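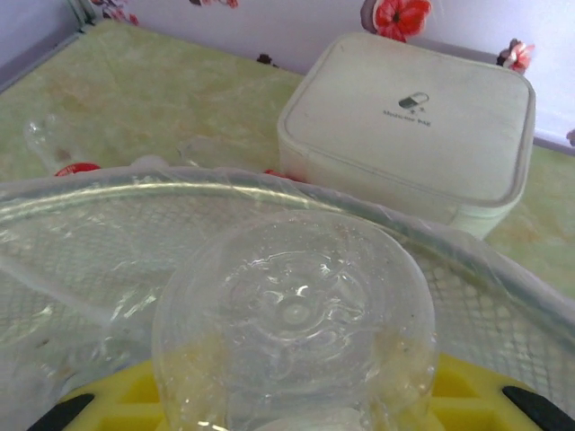 *A clear plastic bottle, base up, on a see-through bag.*

# About Odstead Books

Second-hand novels by post. Mostly crime, family sagas, thrillers with a train in them, a growing shelf of translated stuff. We sell online only. No shop to walk into, sorry, the unit in Tresdale is all racking and one kettle.

Page last updated 2 Jan 2026. Bits of it are older than that, will get to them.

## How we started

Chunhua Song had a spare room full of paperbacks and a partner who wanted the room back. Listed the lot one weekend. Sold a box of sagas to a woman in Wales who then wrote asking for the rest of the series, and would we look out for them. So we looked out for them. Still do really, thats most of the job.

The spare room became a garage, then half a garage more next door, then Tresdale. We took the name from the road the garage was on. People do ask if Odstead is a person. No. A road with a lot of speed bumps.

First September in the unit we had 3841 books on the shelves and no system at all. Alphabetical by author for the top two rows, then by colour, then whatever fitted. It's by shelf number now. Looks a mess if you walk in, but you can find things.

## What we sell

Fiction. Adult fiction nearly all of it, a few older children's titles when they turn up in a house clearance. No textbooks, no cookery, no encyclopedias please, we had a bad year with encyclopedias.

Every book gets opened and looked through before it's listed. We check for:

- missing pages (end pages especially, cruel in a whodunnit)
- damp, smoke, that sort of smell
- writing inside. Names and dedications we leave, and we say so in the listing
- loose spines

Condition grades are Good, Read and Well Read. We dropped "Like New" becuase people argued about it. A Well Read copy will have creases and maybe a tea ring and costs less. Everything's all there, though, start to finish, or we don't list it. 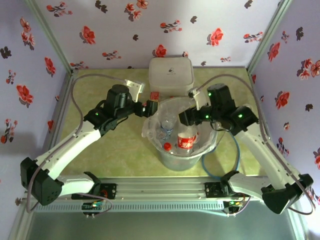 *The clear bucket, bottles inside.*

## The Mfinanga list

Our longest running thing. A reader sent us her late father's reading diary, decades of it, every novel he finished with a line or two about each. Surname on the cover, Mfinanga, so that's what we called the list. With the family's blessing we put up 30 titles from it and kept copies in whenever we could find them.

Some of his notes go in the listings. "Too many cousins." "Good dog, poor ending." He liked sea stories and had no patience for dream sequences. Sells better than anything we've ever written ourselves, which is a bit galling.

We add to it now and then. If a title on the list is out of stock you can press the bell and get an email when a copy comes in. One email, then we leave you alone.

## Reviews

We get asked about this a lot so it may as well go here. Reviews on the site are by people who bought that book from us. They are about the book, the story, the writing, whatever you thought. If the parcel turned up squashed that goes to the help address instead, where we can do something about it.

We don't take down bad reviews. We do take down ones that give away who did it, and we'll write and ask if you fancy having another go without the name in. Nearly everyone does.

A lot of titles have no reviews. Plenty of the books we stock went out of print years ago and the next person to read one might be you, so a line or two is a real help. Doesn't have to be clever. The short ones get read the most, as far as we can see,
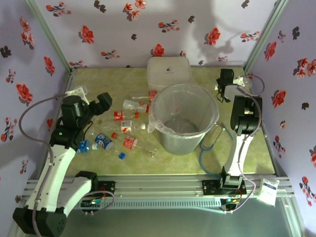
and the long ones get printed out and pinned up by the kettle. There's one up there at the moment, two full pages on a hospital romance, absolutely furious with the surgeon. We've all read the book now.

You don't need to use your full name. First name, initials, "Reader, Kent", all fine.

## Postage and sending things back

Orders before noon go the same day, the rest go the next working day. Paperbacks in card, hardbacks in a box. UK only for now. We tried abroad and the forms beat us, might try again.

You've got 30 days to send a book back. Didn't like it counts as a reason, within limits (a whole shelf a month is pushing it). Put the order slip in with it, please please put the slip in. If we got the grade wrong we pay the return postage, otherwise it's yours to pay. Refund goes back to the card you used.

Spend over £40 and postage is free. That includes mixed orders, and preloved box sets.

## Who's here

Chunhua does the buying and answers most of the emails, usually late. Sinan Akyol runs the racking, the packing and the website when it falls over. Extra hands in the run up to Christmas. We all write listings, so if the tone jumps about that's why.

We also buy. One bag or a whole houseful. Send a photo of the spines and we'll give you a price, or tell you who might want them if we don't.

## The Ernberg books

New this year. The Ernberg novels, eleven of them, slow cold police stories set round a lake. Out of print in English a long time. We've been putting together full sets and reading in order as we go. Volume four is the hard one to find, if you've a copy in the loft we would very much like to hear from you.

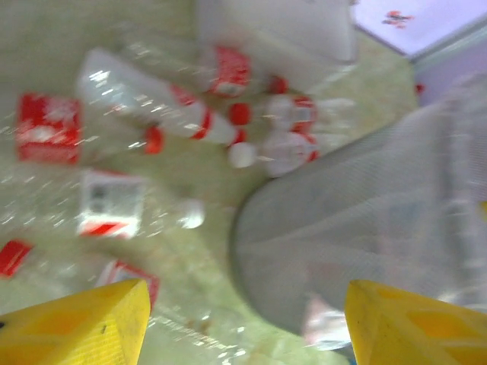
Sinan Akyol: start with volume two. One is all weather and the inspector isn't even in it till the last third. I know Chunhua says read them in order but she skipped chapters, I saw the bookmark move.

Noted. Read them in order.

## Get in touch

Email is best, the address is on the Help page. Phone gets picked up if someone's near it. Looking for a book and can only remember the cover or one scene? Try us, tell us roughly when you read it and anything that stuck. We ask round the unit and then stick it on the Wanted page for other readers to have a go at.

Wanted page gets updated when there's time. Currently after: a saga with a glove factory, first in a series, green cover, twins.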